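Häufige Fragen zur Aufbewahrung und Sortierung von Modeschmuck

Stand: Januar. Zusammengestellt von Mei Esposito, Kundendienst Urnier

Welche Stücke dürfen zusammen in einen Karton?
Glatte Ringe aus Kunststoff oder Gummi, Armreife und Holzperlenarmbänder können gemeinsam liegen. Ketten gehören einzeln verpackt. Eine feine Gliederkette, die lose neben einer groben Panzerkette liegt, verhakt sich beim Transport fast immer, und zwar meist am Verschluss.

Welcher Karton eignet sich?
Ein flacher Faltkarton aus Wellpappe mit fester Deckelklappe genügt. Außen weiß gestrichene oder kaschierte Ware lässt sich besser beschriften als braune. Wichtig ist, dass die Bodenkanten dicht schließen. Ohrstecker und kleine Anhänger rutschen sonst in die Fuge und werden beim nächsten Umpacken übersehen. Für unsere Serie Lasex liegt ein Einlegeboden bei. Bei älteren Kartons ohne Einlegeboden reicht ein Bogen Seidenpapier.

Darf der Karton gekippt werden, um ihn zu leeren?
Nur über einer ebenen Tischfläche und nur langsam. Besser ist es, die großen Stücke vorher von Hand herauszunehmen und erst den Rest auszuschütten. Stücke mit geschnitzten oder geklebten Teilen nie schütten.

Welche Unterlage wird empfohlen?
Eine Tischdecke oder ein Tuch ohne grobe Webstruktur. Helle Decken haben den Vorteil, dass dunkle Ringe und Armreife sofort auffallen. Feine silberfarbene Ketten sind auf Weiß schlechter zu erkennen, besonders bei gemusterten Decken. In diesem Fall die Arbeitsleuchte flach von der Seite stellen.
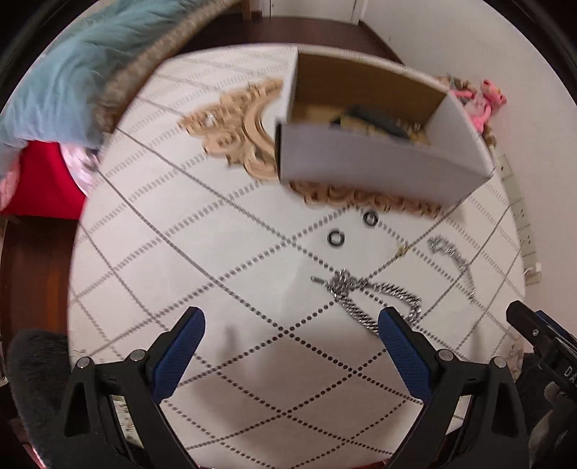

Zwei schwarze Ringe und silberfarbene Ketten auf heller Decke mit Rautenmuster
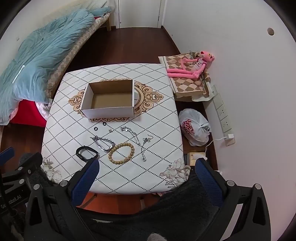 In welcher Reihenfolge wird sortiert?
Zuerst die Ketten, dann Armbänder und Armreife, zuletzt Ringe und Kleinteile. Wer mit den Kleinteilen beginnt, schiebt sie beim Auslegen der Ketten erfahrungsgemäß wieder durcheinander. Der leere Karton bleibt am hinteren Tischrand stehen oder kommt ganz vom Tisch.

Wie löse ich eine verknotete Kette?
Verschluss öffnen, Kette flach auslegen, den Knoten mit zwei Nadeln von der Mitte her lockern. Nicht an den Enden ziehen. Bei groben Panzerketten genügt in der Regel leichtes Rollen zwischen den Fingern. Ein Tropfen Nähmaschinenöl hilft bei feinen Gliedern, muss danach aber mit Spülmittel entfernt werden. Sitzt ein Anhänger auf der Kette, diesen vorher abnehmen, sofern die Öse das erlaubt.

Wie werden Holzperlen gereinigt?
Trocken, mit einem weichen Pinsel. Wasser lässt unlackierte Perlen aufquellen und verkürzt die Lebensdauer des Gummifadens. Silberputztücher hinterlassen auf hellem Holz graue Streifen und sind dafür nicht geeignet.

Können silberfarbene Ketten anlaufen, wenn sie nicht aus Silber sind?
Ja. Versilberte Ware läuft an und verträgt nur wenige Putzgänge, bevor das Grundmetall durchscheint. Edelstahl läuft unter üblichen Wohnbedingungen nicht an. Im Zweifel den Stempel am Verschluss prüfen – fehlt er, das Stück wie versilberte Ware behandeln.

Was gilt für Armreife mit Scharnier?
Geschlossen lagern. Im geöffneten Zustand wirkt seitlicher Druck direkt auf den Scharnierstift, der sich dann verbiegt. Ein verbogener Stift kann ersetzt werden, siehe Ersatzteile.

Welche Beutelgröße passt?
Für Ketten und Armbänder der Druckverschlussbeutel 80 mm, Artikel 507. Die Packung enthält 1000 Stück. Kleinere Mengen liefert unser Partner Cherkaoui, dort allerdings ohne Beschriftungsfeld. Den Verschluss der Kette oben aus dem Beutel herausschauen lassen und den Beutel bis dorthin zudrücken. So kann sich die Kette nicht mehr aufrollen.

Wie viele Stücke pro Beutel?
Eine Kette oder ein Armband. Bei Ringen höchstens 4, sofern keine Steine gefasst sind. Einzelne Ohrringe immer getrennt, auch wenn das Gegenstück fehlt.

Wo gibt es Ersatzteile?
Verschlüsse, Biegeringe und Scharnierstifte werden ab Lager Arkuvdale verschickt. Bestellungen, die bis 11 Uhr eingehen, verlassen das Lager am selben Werktag. Bitte bei Biegeringen Innendurchmesser und Drahtstärke angeben. Ein Foto ersetzt das Maß nicht.

Nehmen Sie geöffnete Packungen zurück?
Beutel nein, Kartons ja, solange die Klappen unbeschädigt sind und der Einlegeboden beiliegt.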